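# Unit 3: When a machine comes to the kitchen bench

Course notes, Work and Automation. Tutor: Mereana Faulkner
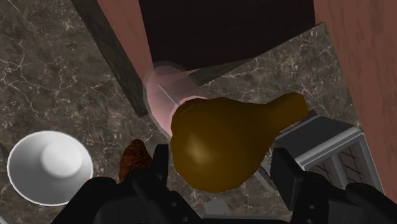 *Fig. 1. Simulated kitchen counter: gripper at a pear, with a cup and a bowl nearby.*

Last unit we looked at warehouses. Now we go to food preparation, where the items are soft and every one has a different shape. A pear is a good case for discussion. A box can be pressed quite hard, but a pear will show a bruise the next day, and the customer sees it.

**The case: Alldale**

Alldale is a catering kitchen that packs 4,000 lunch boxes in a week. In August the owners took in a robot arm from the firm Pindel for the fruit line. Before this, 19 people worked in the kitchen, and all of them are still employed there. Their hours did not change much, but the tasks did.

Please note these points from the staff interviews:

- Two packers became "line minders". They watch the arm, clear the stops and write down each fault. The pay stayed the same in the first months, and this caused an argument.
- The older packers judged ripeness by hand. The arm did not have this skill, so sorting was moved to the start of the shift, at 5 am. For parents with small children this was a real problem.
- Wrist pain was reported less often. Several workers said also that the day felt longer, as there was less talking on the line.

**Practice in simulation**

Pindel tries new tasks on a computer model of a counter before it sends them to the kitchen. At Alldale the packers were asked for advice only after the model was finished. They noticed quickly that it had no wet surfaces and no colleague reaching across - both are normal at a busy bench. Keep this in mind when you read the Nepia report, where the workers were invited at the beginning.

**Words to know**

*Task shift*: the job title is the same, but the work inside it is different.
*Hidden skill*: something a worker does well which is not written in any job description.

**For the next class**

Read the Nepia report, chapters 1 and 2. Then write one page about a job you know well. Which part would you give to a machine, and who should be asked first? Bring it on paper, please. The Podau group will present at the start, so be on time.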